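Flirkcombe Hall Users' Group
Minutes of the meeting held Saturday, May 21, 2022

Taken by me, Anitha Rodrigues, as Ruaridh Strachan was in the chair and can't do both (we've tried).

1. Last minutes
Agreed, once I'd corrected the spelling of Harries in two places. Sorry, Harries!

2. Money
We have £544 in the account. The new blinds came to £128 and everyone likes them, so I've moved that one off the list at last.

3. The white table
We spent far longer on this than I'd planned. People do keep writing on it, and Ruaridh would like it wiped down at the end of every session — with a soft cloth, please, and no scourers, as the shiny top won't forgive us. I said the blue cloths are fine and we have plenty. They go home with me for washing on a Friday, so leave used ones by the sink and I'll find them. 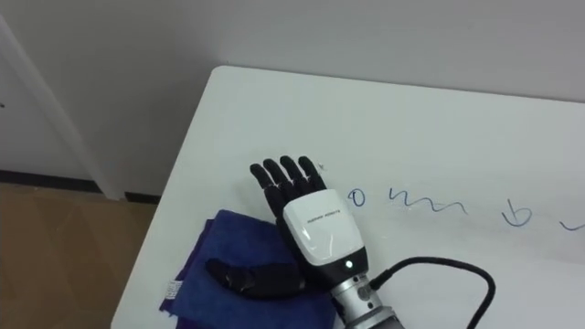
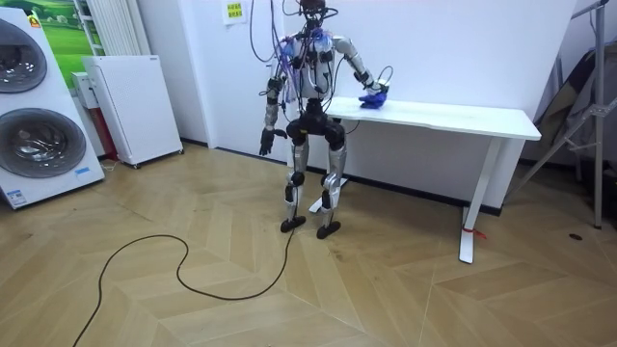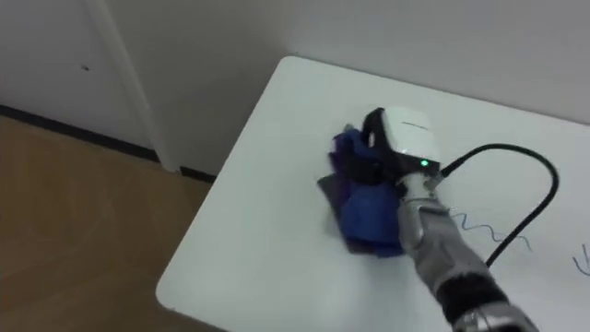
The white table and the blue cloth (item 3). Pen marks still on the top at the right in the last one.

Agreed: whoever uses the pens does the wiping, and paper goes down first if it's the fat markers. Ruaridh to put a note on the cupboard door. I'm to ask Stendent what they'd charge for a wipe-clean cover, and we'll spend up to £80 without coming back to the group.

4. Floor
The wooden floor wants a proper going-over before September. Flevov have sent a quote, number 3619, but it leaves out moving the furniture, so I'll ring them again.

5. Any other business
The kettle lid has turned up. Someone's green umbrella is still on the hook.

Next meeting to be fixed by email.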